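Ruvau kitchen station, hand-held gripper demonstrations
Pre-session safety check, toaster oven task
Date: October 12, 2026
Checked by: Qianru Song
Reviewed by: Charalambos Tsakiris

1. Mains plug of oven out of the wall during all demonstrations. OK.
Comment: I checked it two times, before the first demonstration and after the break. Please keep the plug where the operator can see it.

2. Oven surface below 40 degrees before hands come near. OK.
Comment: The thermometer from Mao station was used, ours has a weak battery.

3. Gripper fingers open and close without sticking. OK with remark.
Comment: Left finger is a little slow to return. It does not stop the session but it must be looked at before we reach 200 demonstrations. We are now at 70.

4. Rubber lining at the gripper opening fixed, no loose edge. OK.

5. Operator knows the stop word and has practised the task without recording. OK.
Comment: New operators should do 2 practice rounds. One round is too few for the oven, the approach is low and the wrist becomes tired.

6. Wire stays in line with the opening when the gripper comes to the oven front. See comment. 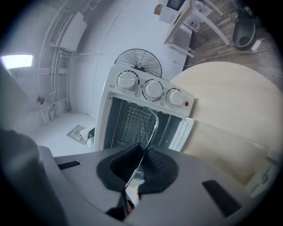

Gripper at the oven front, item 6. Bent wire at the door area, control knobs behind.

Comment to item 6: The wire must not be pushed against the glass. If the operator feels resistance, he or she goes back and starts the demonstration again. Do not correct by force, the robot will learn the force also.

7. Cables away from the walking path. NOT OK.
Comment: The power strip lies on the floor near the table with the microwave, and its cables run over the floor. Operator is looking at the oven and not at the feet. I ask for a cable cover or to move the strip to the wall side.

8. Oven stands stable on its support. OK.

9. Fan switched off while recording. OK.
Comment from C. Tsakiris: Fan may be on between the sessions, I have no objection.

10. Storage for the recordings has enough space. OK.
Comment: Kanau folder is full, so please save to Sanano until it is cleaned.

Result: session allowed, item 7 to be closed first. Item 3 stays open. Next full check in December.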